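Ticket: Card removal demos, replayed grasp lands off the card
Queue: Sawatzky bench / teaching by demonstration
Status: open

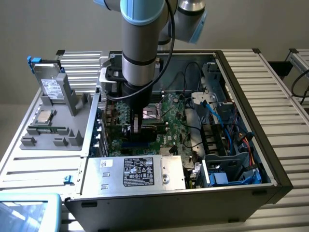
Ruoxi Feng: Before anyone retrains anything, check how the demos were recorded. Half of ours on Peron were hand-guided and the other half came in over remote control, and the two sets don't agree on where the fingertips are.

Reply from Zachary Fehr
I've heard the "mixed demos" theory since July and I'm not sold. If that were the whole story, the error would jump around depending on which demo the policy leaned on. Ours goes the same way every time, toward the back wall of the case. But fine, I split them. 400 demos total, 17 of them flagged by the operator as bad and still in the training folder. Why are we flagging things if the loader ignores the flag?

Update, Sun 18 August
Pulled the 17. Retrained overnight on what was left. Offset is still there. So much for that.

Ruoxi Feng: Did you try hand-guided only?

Zachary Fehr
Yes. Slightly better, or I want it to be. I ran 15 replays and I wouldn't bet lunch on the difference. Also tried the Bosemel calibration routine, which reported success, as it does every time, including the time the arm was unplugged.

What I did find: when you push the arm by hand down to the expansion card, the cable on the outside of the arm pulls at the wrist. You can feel it. You correct for it without thinking and the recording keeps your correction. On replay your hand isn't there. Remote control demos shouldn't have this problem, and I'd like to see that shown before I believe it.

Next steps
Re-tie the cable with more slack at the upper joint. Record a fresh remote-only set on the same card, case lying the way it is now, don't move it. Compare fingertip position at the moment of closing, and leave the success rate out of it, it has told us nothing so far.
Fix the loader so flagged demos stay out.

Ruoxi Feng: Trargate wants to know if this can be closed by the end of the sprint.

Zachary Fehr
No. Priority changed to 2. I'll attach the fingertip plots when the remote set is done.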